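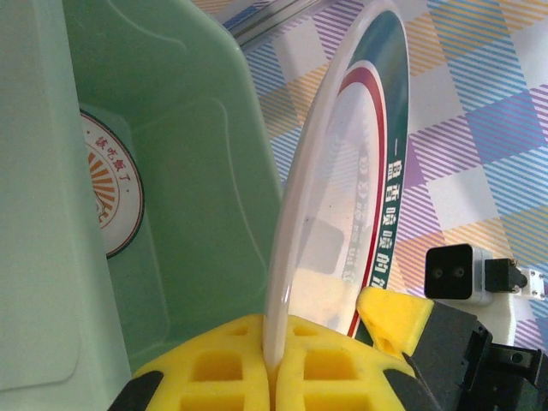 Crockery and serving area – Iltcombe community kitchen

Date of check: Oct 29, 2021
Next check due: November

1. Plates
Chips and cracks: none found on the dinner plates. Two side plates thrown out.
Stacking: piles on the top shelf were too high. Moved to the lower one.
Comment: the Andia plates are holding up better than the old set, but the rims need a proper scrub.

2. Shelving
Label says 500 mm between brackets. One bracket had a loose screw, now tightened.
Shelf edges wiped. No rust.

3. Dishwasher
Filter: cleaned. Salt: low, 6 bags to be ordered.
Door seal: worn at one corner – still holding, look at it again next time.

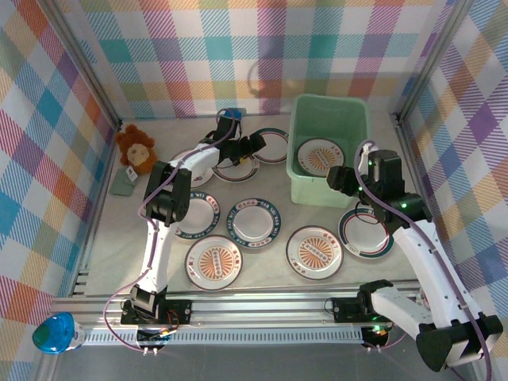

If the seal starts to drip before then, stop using the machine and wash by hand.

4. Floor and exits
Back door opens freely. Mat by the sink curls up at one end and should be replaced.

5. First aid and fire
Blanket in place. Burn gel out of date, taken away. New box needed before the next lunch.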